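Comparing Two Fingertip Sets on the Cup Station

In October our group at Kisthorpe began a comparison of two fingertip sets for the two-arm station: the standard Venby pads and a softer set supplied by Kinnunen. Upendo Makori prepared the test plan, and I was responsible for the arms and the records.

The task was a simple one. The right gripper takes the top paper cup from a holder and places it at the center of the table, where the left gripper collects it. Each set was given 24 runs at the same speed, with the Skarkix controller holding the closing delay at 600 milliseconds.

The lime-green tips shown are the Kinnunen set. The cups stand in the black square holder at the right end of the table, and the middle is kept clear for the handover.

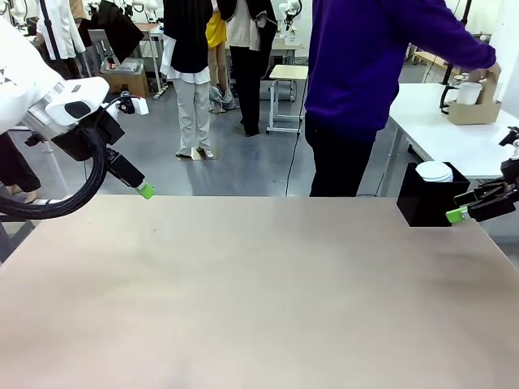 Results and Settings

The Venby pads completed 20 of their 24 runs. In the remaining four, two cups left the stack together. The Kinnunen tips had this fault once, but they marked the rims at the default force, and Zuzanna Marciniak asked that it be lowered to 8 newtons before any further runs. The marks were fainter afterward.

Cable routing on the left wrist remains under review. A second comparison, using lidded cups, will be reported on this page.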